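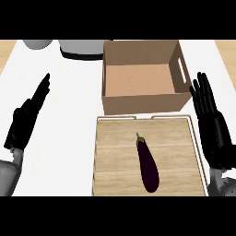

Our club has moved on to two-handed tasks this semester. I joined in the fall, when everyone was still working with one arm and a set of blocks, so this is the first project where I've had to learn the whole setup from the start along with everybody else.

The task I was given is called "eggplant to box." The eggplant starts on a cutting board and has to end up in the cardboard box behind it. All of it happens in simulation. Honeylyn Layug, who runs the club, wants every task working there before she'll sign us up for time in the lab.

I'm paired with Dindo Rivera. We named our entry Nodetti, after a typo in a config file that we never fixed. The other team on our task is called Samonte and they are ahead of us.

## What we did in April

Most of the month went to the grasp. The eggplant is smooth and rounded, and one end is a lot fatter than the other. If the fingers close near the stem, the heavy end swings down when the hand lifts. If they close too far toward the base, the eggplant rolls before the thumb gets there. Dindo moved the grasp point a little at a time and I wrote down the results.

We also changed the starting pose. At first both hands began low, close to the table, and the right hand would clip the rail of the tray on its way in. Now the right hand starts upright and open beside the board. The left hand stays off to the side with the fingers together. We don't use it for this task yet. Honeylyn says we'll need it for the next one, which is moving the box, and she told us not to delete it from the controller just to make the code shorter. I had already done that once and had to put it back.

The lift was the next problem. The rail on the far side of the tray sits right between the eggplant and the box, and then there's the front wall of the box to get over. Our first path went almost straight across and hit the wall every time. We added a waypoint above the board and another above the box. It's slower, but the eggplant clears both.

## Where it stands

A scored round is 20 attempts. Our best round so far is 15 in the box. Samonte has 18, and they've had it for two weeks.

Of our five misses, most were bad grasps and the rest were drops on the way over. We've been saving the logs from each failed attempt, and I plan to go through them with Dindo before we change anything else. Last time we changed the finger speed and the grasp point in the same evening, and then we couldn't tell which one had made things worse.

Next on my list is letting the eggplant start at different angles. Right now the stem end always points more or less at the box. I tried one run with it turned sideways and the hand missed it completely.

I'll post the new scores after the next round.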